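Walk-around notes, Nusix pick-and-place kit (on trial from Fedoruk)

I went through the Cilano checklist this afternoon with coffee in one hand, so excuse the scribbly comments. I'm marking things OK, FIX or ASK.

- [x] **E-stop reachable from both sides.** OK. I can slap it without leaning over the rack, which I like a lot!
- [x] **Speed limit set for the trial.** OK, it's at 50 percent. Please don't bump it to 100 until the fence is signed off.
- [ ] **Cable cover at the walkway.** FIX. One end keeps lifting, and I've caught my toe on it 3 times now.
- [x] **Bins, rack and grip.** OK. I looked for cracked rims and anything sharp on the front bars, and checked the finger pads on the small cubes.

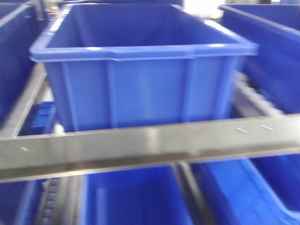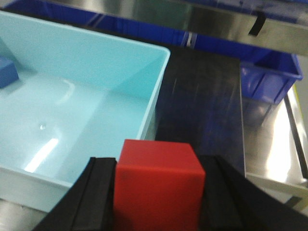
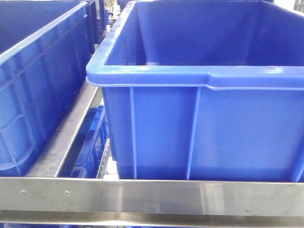
- [ ] **Rack anchored to the floor.** ASK. The Ornadano manual wants bolts, but the Fedoruk rep told me locking casters are fine (I'd still rather have bolts, and I'd like that answer in writing).
- [x] **Warning labels on the controller cabinet.** OK, all there and easy to read.
- [ ] **Restart after a fault.** FIX. Took me 39 seconds and two menus to clear it. Way too fiddly for the night crew!
- [ ] **Spare finger pads in the kit.** ASK. They're on the packing list, but I couldn't find them in the case.

So, two FIX and two ASK. I'm happy to keep the trial going through March at the slow speed, and I'll redo the cable cover line once the new tape shows up.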